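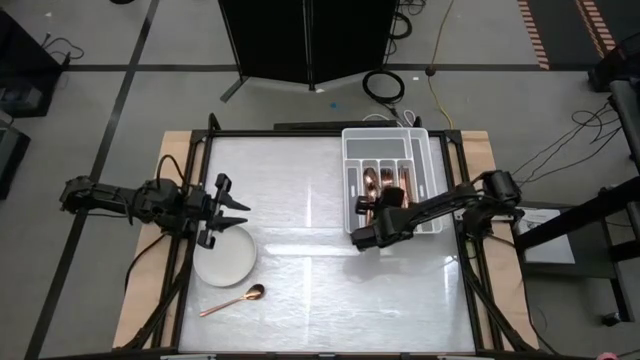 Copper-colored flatware, two months in

5/7/18

I replaced the old stainless set with a rose-gold one in a fit of optimism. The coating is thin and the maker, Grokenetti, gives no thickness for it, so I have been keeping notes.

Washing: by hand, 40 °C, plain liquid soap. The dishwasher took the shine off one teaspoon in a single cycle. Abrasive pads are out, and so is anything with lemon in it.

Drying: immediately, with a cotton cloth. Water spots show on this finish far more than on bare steel.

Storage: a white plastic tray with a gray interior and divided compartments. Spoons nest well, bowls all facing the same way. Forks do not nest and the tines mark whatever lies under them, so they get their own slot. Wire mesh trays scratch the backs of the bowls – I tried one from Kocsis and returned it.

Orysia Antoniuk asked whether the color transfers to white plates. On glazed ones, no. On a matte plate I got a faint gray line from a knife, removed with baking soda paste.

I plan to check the handles again in July. The serving spoon already has a dull patch near the neck, 300 washes or so earlier than I had hoped.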